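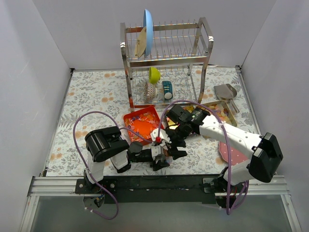

4.2 Where the crockery goes

Household racks are rarely filled evenly. In the home visits carried out in Lomton, most of the two-tier racks we recorded had more items at one end than at the other, and the empty end was usually the one further from the tap. The layout in Figure 3 is typical of a part-filled rack. Two plates or dishes stand towards the left end of the upper tier, one light blue and one smaller and beige, and the smaller one leans on the other. The lower tier holds two bowls and a mug, again grouped to the left, while the right half of the tier is unoccupied. Racks like this were coded as "one-sided" in our scheme, whatever the total number of items on them.

Figure 3. Two-tier metal dish rack, part-filled, with decorated trays in front. Coded one-sided on both tiers.

We had expected the choice of tier to follow the size of the item, with large plates above and small items below. This held for flat crockery only. The upright prongs of the upper tier keep a plate on its edge, and people used them for that purpose in nearly every household. Bowls and mugs were less settled. Of the 300 rack records, 173 had at least one bowl on the lower tier, and in many of these there was still free space on the tier above. When asked, people said that bowls would not stay put between the prongs, or that a bowl on the top tier drips on whatever is underneath.

Bowls were also the items with the widest range of positions. Three were common: upside down, upright, and on the side. The sideways position is the one shown by both bowls in Figure 3. It takes up less of the shelf than an upside-down bowl of the same width, and two or three bowls can be set one behind another. The drawback is that a deep bowl on its side may hold a little water in the curve of the wall. Several people in the Clakier group said they dried the inside of such bowls with a cloth before putting them away, and some thought of the rack as a place to leave things and not as a means of drying them.

Leaning was recorded separately from position. An item was coded as leaning if it rested against another item, so the beige plate in Figure 3 counts and a plate held only by the wires does not. Leaning was more common where plates of different sizes were mixed. Small plates are often narrower than the rack was made for, and they tip until something stops them. Where the two touching faces are close together, air cannot pass between them easily - this is the point most often made in printed advice on drying dishes, and it was also raised by people who had never read any.

4.3 Trays and other flat items

Trays gave us the most trouble in coding. They are too long for many racks, and in the Pesonen households, where the rack stood on the table and not by the sink, they were often left flat on the surface in front of it. We first treated these as items waiting to be moved. We dropped this reading after the January visits, when the same trays were found in the same place on a second visit and the owners told us that they were kept there. The final scheme has a separate code, "beside rack", which says only where the item is and makes no claim about whether it is to be washed, dried or used.

The printed surface of a tray seems to matter to some owners. Six people said they would not stand a decorated tray in a wire rack for fear of scratching it. Others used a tray under the rack to catch water, but these were plain ones in every case we recorded. A patterned cloth or sheet under the rack was less common than a mat, and we did not code its material.

Utensils found near the rack but not on it, such as scoops and ladles, were noted in the free text field and are left out of the totals. The records from Cuvport were made with an earlier form which had no such field, so they cannot be compared on this point.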